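Budget stuff, because three of you asked

Quick one, I have a pile of laundry and a build running so forgive the typing.

People keep writing in to ask what the sidewalk robot is costing me. So, numbers. Or the ones I can find receipts for. The rest is in a shoebox and the shoebox is in the car.

Starting point for anyone new: small four wheel rover, drives itself along paved roads inside housing estates, carries light stuff from the gate to the door. Groceries, parcels, that sort of thing. It's called Gestby. Don't ask, it was the name on the side of the crate the first chassis came in and it stuck.

Where the money went so far.

Chassis and motors. Bought used from Lorent, $2304 with shipping. More than I wanted to pay. I'd been looking at a bare frame for less than half that, but then you add motors, then motor drivers, then a week of cutting brackets, and I've done that dance before. Lorent's came rolling. One wheel hub had play in it and they sent a new one without arguing. Took forever, but no arguing.

Battery. $601 for the pack and the charger together. This is the line I'd change. I bought for the range I was hoping for and then found out what brick paving does to your current draw. All those little joints. On smooth concrete the pack is fine, on pavers it sags and the low voltage warning starts up way before I'm ready to go home. So there's a second pack in the plan now and I really did not budget for a second pack.

Cameras. Have them already from the last project, so zero on paper. Not zero in real life. The mount I printed flexes, the lens is set low, and everything comes out all bottom half pavement. I keep telling myself low is good for spotting curbs and it is, but I want another one up higher and that means a mast and the mast means a new top plate. See how this goes?? Every line on the sheet has another line hiding behind it.

Compute. Carried over too. Runs hot in the closed box. Fan was pocket change.

Now the part I actually wanted to get down before I forget. What to buy next, in order, because there is only so much and I already moved money out of the vacation jar once this year.

1. Tires. Softer ones. Petrauskas does a wide foam-filled set that should take the buzz out. The buzz is what's wrecking my camera mount and probably the connectors too. Cheapest fix on the list, so it goes first.

2. Second battery pack. Same kind, so I can use the same charger. I thought about going bigger but then the tray doesn't fit and I'm back to cutting brackets.

3. Lidar. The big one. Ponow will rent me a unit by the month starting in December, or I can buy outright and eat noodles. Leaning rent. If the curb detection works ok off the cameras alone then I send it back and I've lost one month of rental, fine. If I buy and don't need it I've got a very expensive paperweight.

4. Insurance. Boring. Estates want to see it before they let you run, and the quotes I got were all over the place depending on what word I used. "Robot" was one price, "powered cart" was another. I'm calling it a powered cart.

5. Mast and top plate. Last, unless the tires don't help.

What's NOT on the list: an arm. Two of you asked. No. It drives to the door and waits, someone lifts the lid. An arm would double the whole budget and I'd spend a year teaching it to pick up a bag of onions.

Also not on the list, a nicer shell. It's a plastic tote with a hinge. It keeps the rain off, it's staying.

Thing I got wrong that maybe saves you something -- I planned the equipment before I'd picked the routes. Should of done it the other way round. I sat at the kitchen table with a catalog and bought for a made up street. Then you get to a real one and it's a planter at wheel height, plants down the side, a low curb on one side and a wall on the other, cars parked at the end in deep shade where the camera exposure goes to mush. None of that was in my spreadsheet. If you're planning one of these go and look at the ground first, at robot height, on your knees if you have to. Take a tape measure. Then open the catalog.

I also should've kept a spares line. Fuses, connectors, a spare hub, zip ties by the bag. I had it at nothing and it's eaten over a hundred bucks in bits and pieces. Next sheet gets a spares line and I'm not allowed to raid it for the lidar.

Anyway, the paving I keep going on about:
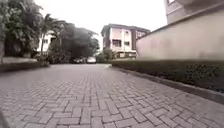
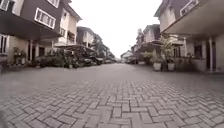 Herringbone brick in both, and the second one has the planters.

Tires get ordered tonight if the Petrauskas checkout page stops eating my zip code. Will post the draw numbers on pavers once they're on, same route, same pack, so it's a fair comparision. Laundry's done, gotta go.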